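Two-Arm Bench Takes Shape at the Cleltside Workshop

The Cleltside Shared Workshop is pleased to report progress on Clultus, the two-arm bench that members have been assembling since May. Both arms are now mounted and wired, and the side and back panels have been fitted around the table. Members have recorded 107 practice runs to date, most of them on simple handling tasks with everyday household items.

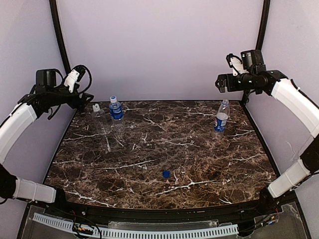

The Clultus bench with three plastic bottles and a blue cap on the table.

Current work concerns bottles and caps. Members guide the arms by hand controls while the software stores each movement – a slow process, but one that has already led to two changes in the way the grippers are closed. The cable duct at the front of the bench will be relabeled before the next stage of work begins.

Members who wish to use the bench must complete the safety briefing and reserve a time at the front desk. Sessions last two hours and are limited to five persons. Donations of clean, empty bottles with their caps are welcome and may be left on the shelf beside the Teluvness laser cutter.

Recent items
Revised Opening Hours for the Wood Shop
Ha Print Room: New Filament Rates
Soldering Course Open for Registration
Notice on Storage of Member Projects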